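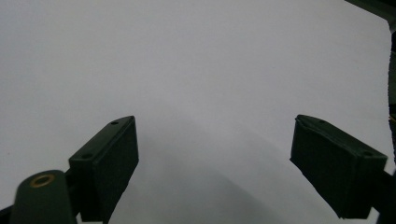

Fine, I'll do the white tabletop thread. People keep asking me if they should get one and I keep giving grumpy one-line answers, so these are the longer grumpy answers.

**1/**

My position going in: a pale matte surface is something that looks great in a showroom and terrible in a house where people eat curry. I have held this position for years. I held it while Hằng Thân was in my kitchen with a tape measure telling me I was wrong.

**2/**

The pitch was that pale bounces light around a dark room, matte doesn't glare, and you'll "feel calmer" working at it. First two, okay, I can test those. The third one I'd like to see somebody measure.

**3/**

So I put one in. Desk height, along the wall under the window, 30 inches deep. It's where the mail used to pile up, and I use it for wrapping, cutting fabric, paying bills and the occasional jigsaw puzzle. No sink nearby, no stove. I'm not an idiot.

**4/**

The light claim: yes. I'll give them that. My old dark table ate whatever the window gave it. In December I was turning on the lamp by 2 in the afternoon. With the pale one I hold out longer. How much of that is the table and how much is me finally washing the window, I can't say, and neither can Clengate, who sold me the thing.

**5/**

The glare claim: mostly yes. Paper on a shiny top is miserable with the sun coming in low, and matte fixes that. But white paper on a white matte top has its own problem. You lose it. I have put a receipt down, looked away, and spent five minutes hunting for a receipt that was directly in front of me.

**6/**

Same with thread, same with tape. Clear tape on a pale matte surface might as well be in another county.

**7/**

Now the part that bugs me. Every piece of advice about these tops says "wipes clean with a damp cloth." Sure. Which cloth? The blue one left blue. The old gray one left lint. I ended up with a cut-up T-shirt, and the advice never mentions a cut-up T-shirt.

**8/**

Pencil comes off with an eraser. Ballpoint does not. Newspaper ink sort of does, if you catch it early and aren't too proud to rub. Turmeric I am not testing. Phong Chu offered to come over and test it for me and has been told no.

**9/**

Somebody sent me a $900 top from Sokmont and asked if it was worth it. (The link, not the top. I wish.) I read the whole product page. It says "soft-touch" four times and doesn't say once what it's coated with. I would like to know what I'm paying for before I get to how it feels about my hands.

**10/**

The cheap fix, and this is the thing I'd tell most people to try first: a big sheet of heavy white paper over the table you already own. Tape the underside. Use it for a month. If you like working on a pale surface, you'll know. If you hate it, you're out the price of paper.

**11/**

Hường Khúc did this and never bought the table. She changes the sheet when it gets grubby and writes her grocery list on the old one. I've sat at hers and I've sat at mine and I'm a little annoyed at how similar they are to work on.

**12/**

Paper's downsides: it creeps when you lean on it, and the tape lets go at the corners. Don't set a sweaty glass on it. And you can't slide heavy stuff across without wrinkling the whole business, so for a sewing machine I'd skip it.

**13/**

About keeping it clear. There's a theory that a pale empty surface makes you want to keep it empty. Tín Bùi swears by this. Tín also owns very little, so I don't consider that a fair trial.

**14/**

In my house the clutter came back in 11 days. Keys first, then a library book, then the mail, because the mail always finds its spot. What did change is that the pile bothers me more. Everything shows up against white. Whether being bothered counts as an improvement is up to you.

**15/**

What's worked better than the color is a dumb rule: anything on there at bedtime goes in a box, and the box lives on the floor where I trip over it. I could've had that rule with the old table. I could've had that rule with a door on two sawhorses.

**16/**

Dust, since three of you asked. You'd think white hides it. It hides the pale fluffy kind and shows every crumb and every hair. My dark table was the reverse. Pick which one you want to look at.

**17/**

Scratches: a couple so far, only visible from the side when the sun is low. I know where they are so I look at them constantly. Trí Quách couldn't find them when I asked him to. He also couldn't find the receipt, so take that for what it's worth.

**18/**

And please don't order from a photo. I had samples from Clengate and Hopkin, both called "white" on the label. One went gray by the window and the other went cream under the lamp. Then I swapped them and they pretty much traded colors. Put the sample where the table's going and look at it in the morning and again after dinner.

**19/**

Would I buy it again? For wrapping and fabric, probably. For a kitchen with kids in it, no, and I don't care how many times the page says stain resistant. Resistant how? For how long? Against what?

**20/**

If anybody has had one of these for more than five years and actually cooks near it, reply with what you've spilled on it and what you used to get it off. I don't want to hear from anyone who got theirs last month.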